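Informe final de la asignatura de Robótica Aplicada
Demostraciones a dos manos para una tarea de aseo: pasta y cepillo de dientes
Grupo 11. Autora principal: Yuzhen Xiao

1. Introducción

El objetivo del proyecto es enseñar a un robot de dos brazos a preparar un cepillo de dientes a partir de demostraciones humanas. La persona trabaja con una pinza en cada mano y la cámara montada en cada pinza graba lo que ocurre delante de los dedos. Llamamos Feng al conjunto de demostraciones y Nudance al programa que lo procesa.

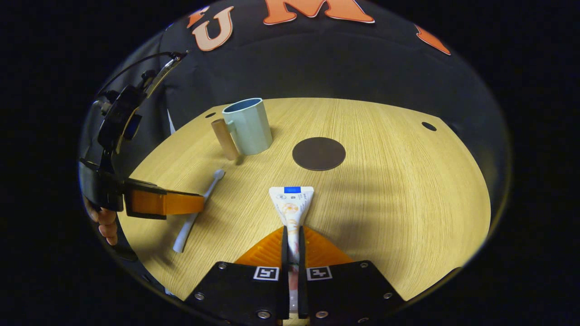
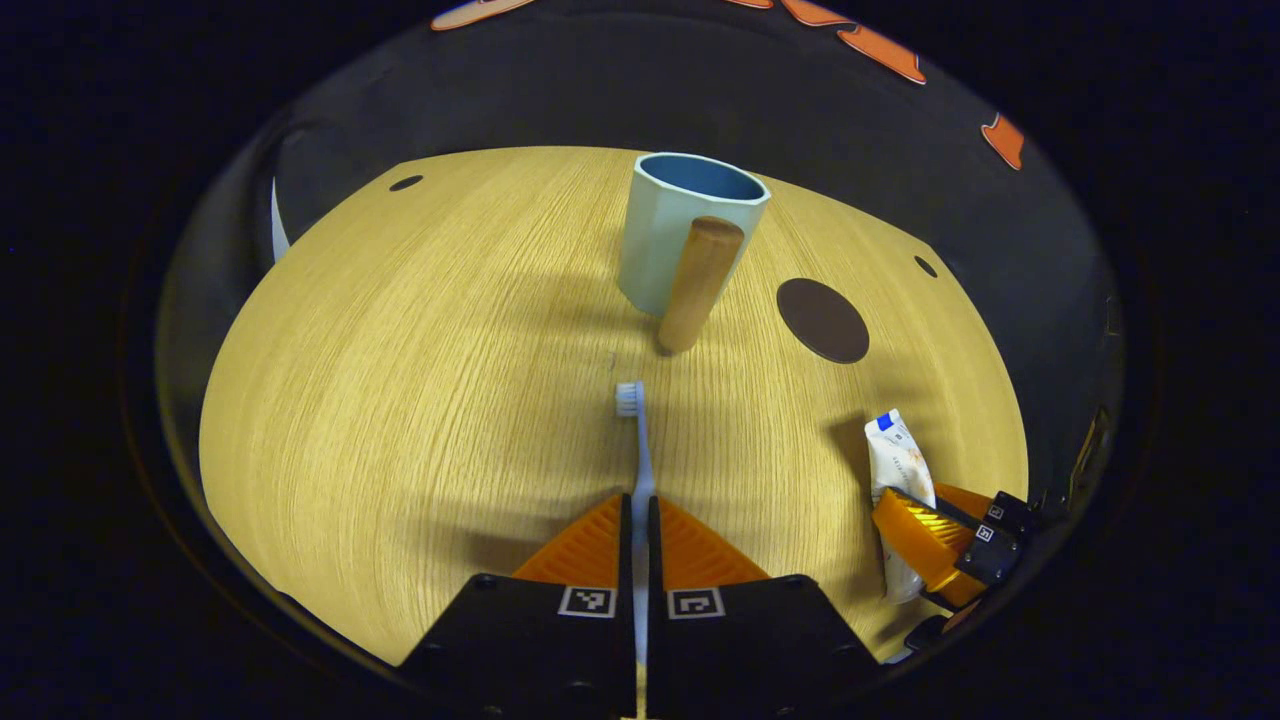
Objetos de la tarea sobre la mesa de madera, vistos desde las pinzas.

2. Descripción de la tarea

Intervienen tres objetos: un tubo de pasta, un cepillo y una taza. La tarea completa se divide en cuatro fases:

Coger el tubo con una pinza.
Coger el cepillo con la otra por la parte baja del mango, con la cabeza libre.
Acercar la boca del tubo a las cerdas y apretar.
Dejar el tubo en la mesa y el cepillo dentro de la taza.

En este informe solo se evalúan las dos primeras fases y la colocación final. Apretar el tubo exige controlar la fuerza, y nuestras pinzas no la miden.

3. Registro de las demostraciones

Grabamos las sesiones en octubre, en el laboratorio de Titville. Antes de cada demostración se cambiaba la posición del cepillo y del tubo. La taza se movía menos, siempre en la mitad del fondo.

La apertura de cada pinza se calcula a partir de los marcadores cuadrados en blanco y negro que llevan las dos mordazas: Nudance los localiza en la imagen y convierte su separación en milímetros. La trayectoria de la mano se obtiene del vídeo y del sensor inercial. Las dos grabaciones se sincronizan con una palmada al principio — un método simple, pero suficiente para nuestro caso.

4. Filtrado y entrenamiento

Descartamos 43 demostraciones. En la mayoría se había perdido el seguimiento de una de las pinzas, casi siempre al acercar la cámara demasiado a la mesa. En el resto, el cepillo giró entre los dedos y acabó con las cerdas hacia abajo.

Con las demostraciones válidas entrenamos una política que recibe las dos imágenes y la apertura de las pinzas. El entrenamiento duró 3,000 iteraciones y guardamos una copia del modelo cada 1,000. La ejecución se hizo en el robot Sturkeck del departamento, con los mismos dedos que las pinzas de mano.

5. Resultados

El agarre del tubo fue la fase más estable. Como el tubo se deforma, admite errores de posición sin caerse. El cepillo dio más problemas: el mango es delgado y, si la pinza baja inclinada, un dedo lo empuja antes de que el otro llegue a tocarlo.

La colocación en la taza funcionó bien cuando el cepillo quedaba vertical en la pinza. Con el mango torcido, el robot repetía el movimiento aprendido y golpeaba el borde.

6. Trabajo pendiente

Falta grabar más ejemplos de corrección, es decir, demostraciones que empiecen con un mal agarre y lo arreglen. También queremos probar con otra altura de mesa y comparar este método con el control remoto del robot, que en las pruebas previas nos resultó más lento.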